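Flelline abre em Tautahi uma estação para ensinar tarefas de embalagem a robôs por controlo remoto

Comunicado de imprensa
10 de novembro de 2025 | Por Mereana Waaka, gabinete de comunicação da Flelline

12 partilhas | 3 comentários

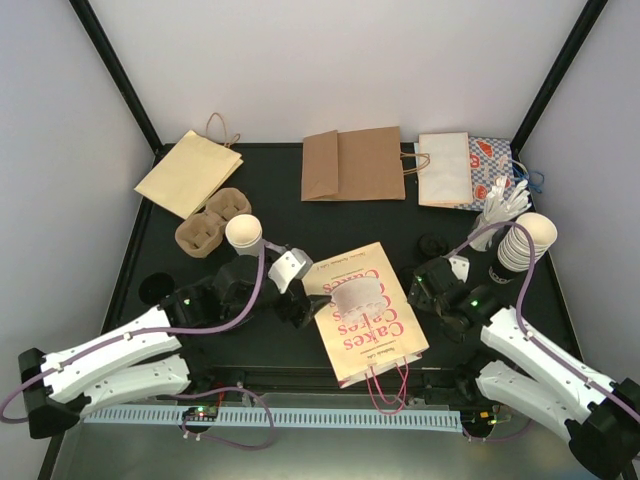

Ensinar com as mãos, sem escrever código

A Flelline comunica a abertura da sua nova estação de demonstração, instalada nas oficinas de Tautahi e dedicada às tarefas de balcão das padarias e cafetarias. Na estação, uma pessoa comanda à distância dois braços robóticos brancos e mostra-lhes como se trabalha com copos de papel, sacos e suportes para copos. Os movimentos ficam gravados e servem depois para treinar o programa Vultach, que a empresa desenvolve desde o ano passado.

O objetivo da primeira fase é reunir 3000 demonstrações completas. Até à data deste comunicado foram gravadas 500, todas por uma equipa de seis operadores que receberam formação interna.

"O nosso trabalho começa sempre pela pessoa que sabe fazer a tarefa", declara Urho Tikkanen, diretor técnico da Flelline. "O operador pega no copo, vira o copo, coloca o copo no suporte. Se ele hesita, o robô também vai aprender a hesitar. Por isto nós damos muita atenção à qualidade de cada gravação e apagamos as que não estão boas."

Materiais de uso corrente

A empresa escolheu trabalhar com artigos que se encontram em qualquer estabelecimento: sacos de papel com asas, alguns lisos e outros impressos, copos de papel brancos empilhados, um suporte de polpa moldada com quatro lugares, talheres de plástico branco num copo transparente. O papel dobra-se de maneira diferente em cada tentativa, e as asas dos sacos mudam de posição. Para um robô programado de forma tradicional, esta variação é uma dificuldade grande.

Aroha Cosgrove, responsável pela formação dos operadores, explica que a posição dos objetos é alterada entre as gravações. Um saco que estava direito passa a estar inclinado, ou virado ao contrário. Segundo a responsável, os operadores precisam em geral de alguns dias para ganhar confiança com o comando, e a parte mais delicada é largar um copo leve sem o fazer tombar.

Comando à distância

Cada operador segura dois comandos manuais Flastar, um para cada braço, e acompanha a mesa num ecrã. As pinças abrem e fecham conforme a pressão dos dedos. É possível usar só um braço ou os dois em conjunto, por exemplo para manter um saco aberto enquanto se introduz um produto.

Próximas etapas

A segunda fase tem início previsto para o próximo ano e acrescentará 2000 demonstrações, com tampas, caixas de bolos e guardanapos. Kauko Kuusisto, gestor do projeto, informa que a Flelline procura agora padarias interessadas em enviar as suas próprias embalagens para a estação. Não existe custo para os participantes, mas os materiais não serão devolvidos.

"Queremos ver sacos de muitos tamanhos e também sacos difíceis", diz Kuusisto. "Quem tiver um modelo que dá trabalho aos seus empregados, por favor que nos escreva."

As visitas à estação são possíveis durante o mês de novembro, com marcação prévia junto do gabinete de comunicação. Os jornalistas podem pedir uma sessão curta de comando, acompanhada por um operador.

Notícias relacionadas

Flelline nomeia Fletcher Bright para a direção comercial
Vultach: perguntas frequentes sobre a gravação de demonstrações
Comandos Flastar recebem nova pega para mãos pequenas
Oficinas de Tautahi alargam o horário de visitas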